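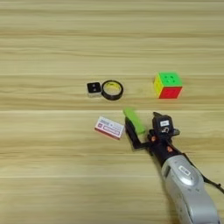 Small Objects on a Desk: Does Order Help?
Group project, Sumness College, Design and Everyday Life module

Our brief from the Stiltholm workshop claimed that people find things faster on a desk where every item has a fixed place. We doubted this from the start. Most desks hold too little for it to matter.

Method
We used a bare table and a few small things: a puzzle cube, a little black cube, a black ring and a small white box with red printing. In June, 14 students each did 20 searches, half with fixed places and half with the things moved between turns. A helper called out the item and started the timer.

Results
Fixed places won by under a second on average. We threw out 106 searches - mostly late starts on the timer - and that is a lot to lose. The puzzle cube was found fastest either way, so colour may count for more than place.

Limits
Two people knew what we expected. The Tran scoring sheet we were given has no space for wrong picks, so we wrote them in the margin and probably missed a few. We would not repeat the workshop's claim on this evidence.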